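Mudlow Play Kitchen and Family Food Project
Progress report to the Bogdan Fund, second period

Summary
On track mostly. Sessions running at both sites, Illby and Mornulville. Spend slightly under. One delay (the cookbook), one change we need you to OK - see Request below.

Attendance
171 families signed up since the start, target for this point was lower so we're pleased. Illby is full on every session and has a waiting list. Mornulville slower, parents there tell us the 4 pm start is too early for anyone on shift. Moved it to 5:30 in April and numbers picked up. Will report properly next time, too soon to say more.

Drop-off after the third session is still the weak spot. Phone calls to families who missed one seem to help more than texts. Takes staff time though, and that wasn't in the original budget.

Sessions
Six week course, same outline at both sites. Weeks 1 and 2 label reading and shopping on a budget. Weeks 3 to 5 cooking. Week 6 shared meal, families bring a dish. Under-fives have pretend cooking alongside so parents can concentrate. Week 4 (beans and lentils) got the worst feedback, too much talking, not enough cooking. Have cut the slides in half and added a second recipe.

Spanish handouts done. Portuguese ones were asked for at Mornulville, translater quoted and we've said yes from the printing line.

Money
Spent this period: $2,229 on food, handouts and small equipment. Receipts attached seperately. Food costs were up on eggs and oil, down on veg thanks to the Mudlow community garden. Room hire at Illby goes up in the fall, we've asked for it in writing.

Problems
Cookbook late. Recipes are in, testing isn't. 7 recipes still need a second test at home by families, and forms come back slowly. New plan is to test them in class instead.
Fridge at Mornulville - landlord has looked at it, no date for repair. We're using coolers until then, fine for now, not fine for summer.

Request
Please let us move the unspent travel money over to staff hours for the phone calls. No change to the total. An email saying yes is enough.

Play corner
Toy food, dishes, a toaster oven, white tabletop.

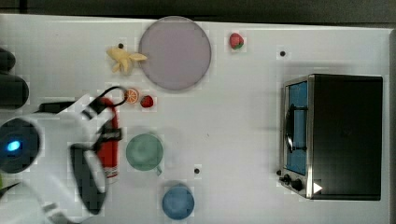
Next period
Start third course at Illby, open waiting list first.
Finish recipe testing, book to printer.
Fridge sorted or another kitchen found.
Short survey to families who finished the first course, to see what they still cook at home. Draft questions can be sent over if you want a look before it goes out.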